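The woman who runs the guesthouse in Kotcombe had never planned to work in tourism. She trained as a bookkeeper, lived in the capital for 24 years, and came back only to sell her mother's house.

"I gave myself a month," she said. "Then two hikers knocked and asked if there was anywhere to sleep. I had four empty bedrooms. I charged them for dinner and felt guilty about it."

We talked in her kitchen in June, a little after 6 in the morning, before her guests came down. She asked that her name be left out, as most people in the valley already have an opinion of her.

Kotcombe sits just below the border pass, at 2,491 meters. The road from the lowlands was paved to the village only recently, and the bus, run by a company called Planex, takes most of a day. Until the crossing reopened to foreign visitors, she said, the only outsiders were truck drivers and the occasional geologist.

"People on the other side are our cousins, and I mean that literally. My grandmother was born over there. But I was past 40 the first time I saw her village. You needed an invitation letter, then a stamp, then another stamp in a different town."

The paperwork is lighter now. Travelers on foot fill out one form and show a passport twice. She keeps blank copies of the form in a drawer and helps guests with it after supper. The usual mistake is writing the name of the country where the form asks for the name of the crossing, which is Hegazy.

I asked whether the village had changed. She took some time over that.

"There's a cafe. There are two places to change money, and both are bad. Young men who used to leave for construction work stay for the summer and guide. In winter they still leave."

Last year she took in 51 guests from outside the region, most of them between July and September. An agency called Flunetti sends her small walking groups and pays late.

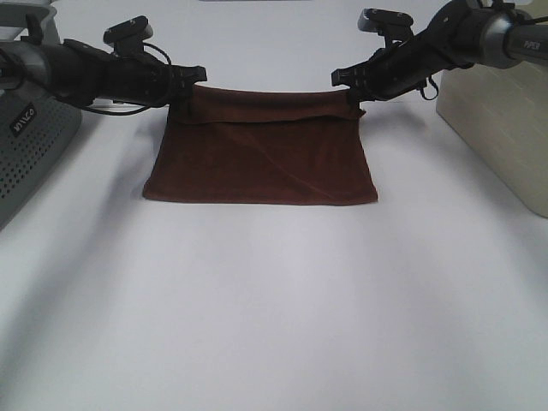

She does the cooking herself and has a neighbor in to help with the rooms. Guests get bread, soured milk, apricot jam and eggs in the morning, and a mutton stew at night. Vegetarians get the stew without the mutton, cooked separately.

Her advice to anyone thinking of making the crossing was short. Bring cash in small notes. Start before 8, as the border post closes for a long lunch. Don't photograph the soldiers.

"And stay a second night," she said. "They all come in tired, eat, sleep and go. Then they write to me later and ask what the lake was like."

By then there were footsteps on the stairs, and she got up to put the eggs on.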